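Software Engineer, Manipulation Planning and Control
Masden Robotics, Home Systems Group
Posted Thursday, March 2, 2023
Requisition 2773
Full-time, on site

Masden Robotics is hiring one software engineer for the Home Systems Group. The position covers the planning and control software for a two-arm platform that picks up, carries and puts down household textiles. The group has 9 members and owns the full stack above the motor drivers: perception, task planning, motion planning, whole-arm control, logging and replay. The engineer hired under this requisition will own the motion planning layer and share ownership of the controller with one other person.

Background

Our current work is clothing pickup in furnished rooms. Garments are taken from seats and floors and placed in a basket. Rigid-object grasp planners perform poorly on this task. The shape of the object changes on contact, the useful grasp points are often folds or edges, and part of the cloth usually hangs over something the arm has to avoid. We plan in short segments and replan after each contact event.

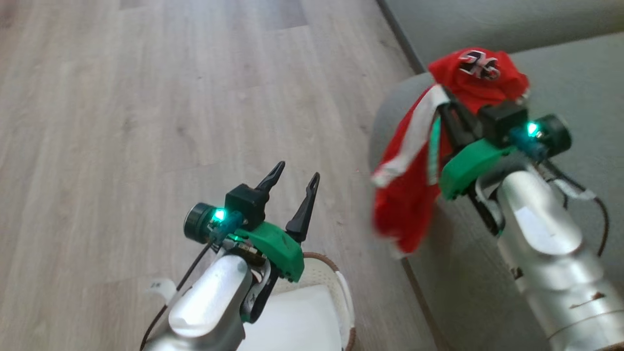
Right arm gripping a red garment at the edge of the sofa; left arm open, basket below.

The software consists of four main components. Dranov is the task layer, a behavior tree executor written in C++ with Python bindings. Baysal is the motion planner, which takes a target grasp and a time budget and returns a trajectory for one or both arms. The controller runs as a separate real-time process and accepts trajectories from Baysal over shared memory. Hodby is our log and replay tool. It records joint state, wrench estimates, camera streams and planner decisions against a single clock, and can rerun any planner call from a recorded state.

Most of the work in this position is in Baysal and at its boundary with the controller. Version 1 was a sampling-based planner with a smoothing pass. Version 2, now in progress, seeds a trajectory optimizer from a small library of precomputed motions and falls back to sampling when the optimizer does not converge. The regression suite has 1495 recorded planning problems, of which 211 are not yet solved within the time budget by version 2. Closing that gap is the first assignment.

Responsibilities

Extend and maintain the trajectory optimizer, including collision costs, joint limit handling and warm starts.

Define the failure contract between Baysal and the controller. At present a late trajectory and an infeasible one are reported through the same code path, and Dranov cannot distinguish them.

Implement coordinated two-arm motions for handover and for holding cloth clear of an obstacle while the other arm regrasps.

Work with the perception engineers on the representation of deformable objects. The planner currently receives a point cloud, a set of candidate grasps and a coarse hanging volume. We expect this interface to change.

Write regression tests from Hodby recordings and keep the suite fast enough to run on every merge.

Take a regular turn running software on the hardware. Every engineer in the group does this, including those whose main work is in simulation.

Wrist camera calibration and scene representation
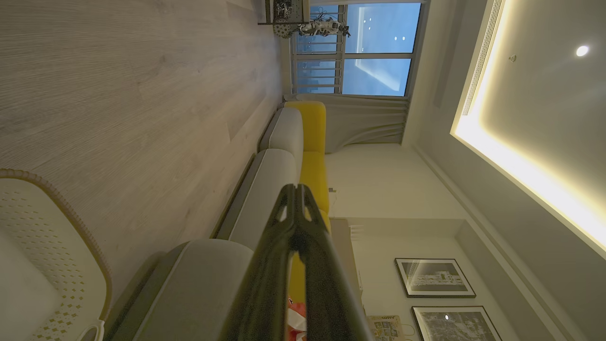

Hand-eye calibration is a shared duty, and the planner owner is expected to understand it in detail. Each wrist camera provides color images for close-range grasp refinement, and its pose in the arm frame is checked at startup and again after any tool change. The perception stack does not assume a gravity-aligned image. With the wrist rolled, the floor can fill the left half of the view and the ceiling the right, and the gripper fingers always occupy part of the lower center, so every frame is masked and rotated using forward kinematics before segmentation. Errors in the mask appear downstream as phantom obstacles close to the fingers. Lighting is a second source of error: an LED cove and a round downlight in the same view as a window at dusk give the exposure control a wide range to handle. Large planar surfaces such as seat cushions are fitted and passed to Baysal as boxes. Perforated objects such as the white basket are harder to reconstruct reliably, and we represent them with a parametric model in place of the raw cloud. The successful candidate will inherit that model and its open issues.

Required qualifications

A degree in computer science, robotics, mechanical engineering or a related field, or equivalent work experience.

Strong modern C++ and working Python. You should be able to read a profiler trace and explain where the time went.

Practical experience with motion planning or trajectory optimization on a physical arm. Simulation-only experience is considered if the work was substantial and you can discuss its limits.

Solid command of rigid body kinematics, numerical optimization and collision checking.

Familiarity with real-time constraints on Linux: scheduling, memory allocation, lock-free communication.

Preferred qualifications

Impedance or admittance control.

Manipulation of cloth, cable or other deformable materials.

Maintenance of a library used by people outside your own team.

Experience with log-based debugging of systems that span several processes.

Not required

Machine learning experience. Grasp candidates are produced by a learned model, but that model is maintained by the perception engineers.

Working arrangements

The position is on site four days per week. The fifth day may be remote. Core hours are 10 to 4. There is no on-call rotation. Code review is mandatory for all merges, and controller changes require two reviewers and a hardware run. Releases are cut twice a year, and the next major release of the full stack is scheduled for October.

Application

Submit a resume and one page describing a planning or control defect you diagnosed. State the symptom, the measurements you took, the cause and the change you made. Links to public code are useful but optional. Cover letters are not read.

The selection process has three stages: a 45-minute technical call, a take-home exercise based on a reduced Baysal problem set, and a half-day visit. The exercise is limited to four hours and may be completed in C++ or Python. During the visit, candidates review a Hodby recording of a failed grasp with two engineers and then discuss their exercise solution. Travel costs for the visit are reimbursed.

Applications are reviewed in the order received, and the requisition stays open until filled. Quote requisition 2773 in all correspondence.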